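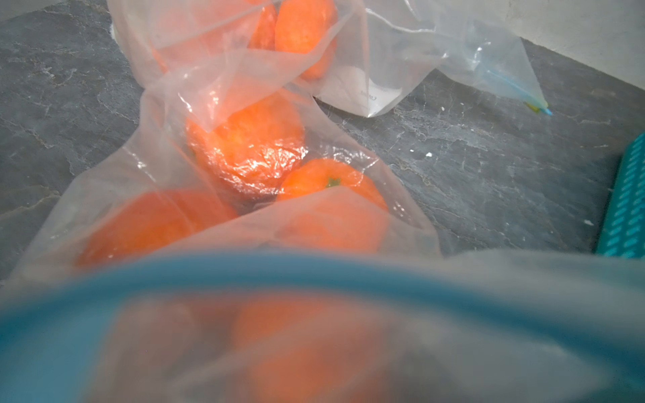
貸しキッチン「Firkance」の月例点検、今月もわたしの担当です。2026年10月29日、昼の部が終わってから始めました。前回の記録を読み返したら「床、まあまあ」としか書いてなくて(自分の字です)、これは次の人に申し訳ないなと思い、今回はコメント多めでいきます!オレンジみたいに透明の袋に入れたまま台の上に置いてある食材、けっこう見かけますよね。袋のままでもいいんですが、台を拭くときは下も忘れずに。濃いグレーの石目の台は、筋模様と擦れ跡が紛らわしくて、汚れを見落としがちなんです。

1 床と通路
判定:可
シンク前のマット、角がまためくれてました。テープで留めるのはもう三回目なので、そろそろ買い替えたいです。裏口までの通路は幅よし、段ボールなし。四月に床を塗り直してから本当に滑らなくなって、ここは文句なしです。

2 冷蔵庫・冷凍庫
判定:可(要観察)
大きいほうの扉パッキン、下の隅が少し硬くなってきました。紙を一枚はさんで引いてみたら、するっと抜けるところが一か所。Tarico の窓口に型番を伝えたので、返事待ちです。温度の記録表は37日分、抜けなしでそろってました。Serpilさん、毎朝ありがとうございます。

3 ガスまわり
判定:可
ホースのひび、なし。元栓の開閉、よし。左奥のコンロだけ点火に時間がかかるので、バーナーキャップを外して洗いました。乾かして戻したら一発でついて、ちょっとうれしかったです。警報器の有効期限も確認済み。

4 消火器・救急箱
判定:一部不可
消火器は圧力計の針が緑の範囲、ピンも封もそのまま。問題は救急箱で、青い絆創膏が残り少しと、やけど用ジェルの期限切れ。ジェルは処分しました。前に Vasco さんが「指サックも入れて」と言っていたので、補充のときに一緒に頼みます。

5 包丁・スライサー
判定:可
スライサーの安全ガードは引き出しの奥に入り込んでいたので、本体と同じ箱に戻しました。ガードなしで使うのは絶対にやめてください、ほんとに。包丁は21番の柄がぐらつくので、使用中止の札をつけて棚の上です。Grillano に研ぎを出す日に、これも見てもらおうと思っています。

6 電気・コンセント
判定:可
延長コードは一本だけ、束ねたまま使っている人がいたのでほどきました。ミキサーのプラグに焦げなし。壁側の差し込み口のほこりは乾いた布で取りました。濡れ布巾はだめですよ。

7 洗剤の保管
判定:不可→その場で是正
詰め替えボトルにラベルのないものが一本。中身がわからないので使わず、よけてあります。心当たりのある方、Gheorghiță さんまで。漂白剤は下の棚、食品とは別の場所。これは守られてました。

8 非常口と照明
判定:可
誘導灯は点灯、扉も片手で開きます。倉庫の蛍光灯が一本ちらつくので、交換を Sequeira に依頼しました。費用は1,000円ちょっとだそうです。

次回までの宿題
マットの見積もり:わたし
救急箱の補充:Inês Leitão さん
パッキンの返事の確認:わたし
ラベルなしボトルの件:Gheorghiță さん

判定に納得いかないところがあれば、この紙の余白に書き足してください。鉛筆は流しの横の缶にあります。

点検者:Inês Prata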